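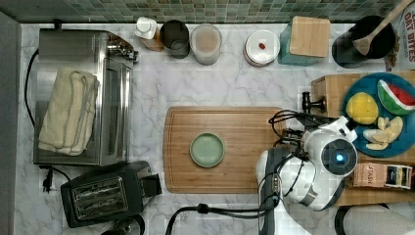
Slide 1: worktop with toaster oven and two-slot toaster

Right, hello everyone, can you hear me at the back? Lovely. I'm Andri Schnyder and I'm going to talk about breakfast for a bit, mostly the bread end of it.

(Wait for latecomers, Flendbridge parking is a nightmare.)

I started asking people about their toast in February. I had a clipboard outside the library and I thought I'd get 50 answers if I was lucky – I came home with 40 on the first morning alone, and by the end of the project there were 2,476! People really do want to talk about toast. One lady missed her bus.

Slide 2: the big question. Butter straight away, or let it cool first? Ask for hands up here. I'm a straight-away man myself, my dad was too, and my sister thinks we're both savages.

Slide 3: the crust people. Read out the Clasora letter, the long one, and do the voice if they seem a friendly lot. Skip the bit about the marmalade.

Slide 4: bread by area. Esar was the surprise for me, because they were buying rye when the rest of us were still on sliced white. The baker there told me he used to do six loaves of it on a Saturday and they'd be gone before he'd swept the step. (Don't get stuck on this one, I always go on too long about the baker.)

Slide 5: toast when you're poorly. Nearly everyone said the same thing – cut in fingers, brought up by somebody else. Pause here, let people have a think about who brought theirs.

Then questions. Tea's in the side room, and yes, there's toast.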